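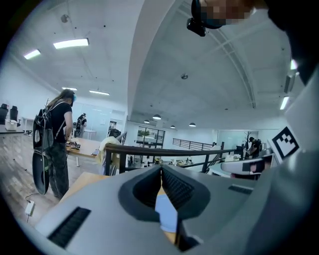 Bastos wrote back that the squeaking on a hand-held gripper is nearly always the linkage and hardly ever the fingers, so I took mine apart again last night and I still can't find it. Hoping someone here can!

I'm building one of these in our shared workshop in Predalstead. Two ribbed fingers, a light-gray housing, a square marker on the side for tracking. It closes great on big stuff, but anything small slips out at the tips. Squeezing harder just makes the squeak worse. I'm 25 evenings into this and loving it, but what should I try next?

Posted 24/09/2020

Brutier
Love this project! Check whether your fingers stay parallel when they close. Mine met at the base first and left a gap at the tips, so small parts just rolled away. I reprinted the links 3 mm longer on the outer side and it was like a different tool. For the squeak, pull the pivot pins, run a drill bit through the holes by hand, and put a tiny dab of dry lube on each one. Don't use oil, it gets on the ribs and then nothing holds. After that open and close it 1000 times while you watch a movie (I counted 572 and then lost track) and listen again.

Stosen
softer fingers. fixed mine

Predalstead
Seconding the drill bit trick. Also look at your trigger spring before you reprint anything. If it's too stiff you end up twisting the whole handle when you squeeze, and that pulls the tips off the part. I swapped mine last December for one out of an old stapler and it's still going strong. Post an update when it's back together, I'd love to see it pick up a screw!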